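Tato, Take 60

I named the project Tato at four in the morning, in August, in the shared workshop we called Waltico. I loved that place! It smelled of warm plastic and somebody's soup, and at that hour every bench was mine.

Fifty-nine takes were already on the drive – some lovely, some dreadful, and 7 so good I'd watched them twice. My plan was simple and enormous: 4,000 takes by winter, then hand the lot to the little arm I was building from Skiraline motors and let it learn from me.

I rubbed my wrists, put the pink thing back on the table, opened the fingers wide and started the recorder. Fifteen seconds. Breathe. Slow hands teach better than quick ones. 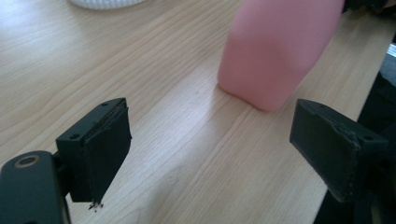
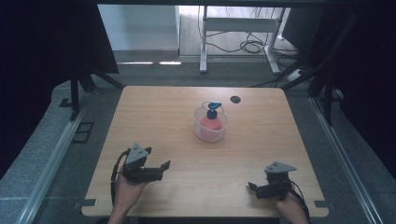
Parisi, over the workshop chat, wanted to know why I was bothering with slow takes at all, when an arm that only ever saw careful hands would never learn to recover from a fumble. Do 15 clumsy ones, came the next message, and keep every single one.

I grinned at the screen and went back to the table.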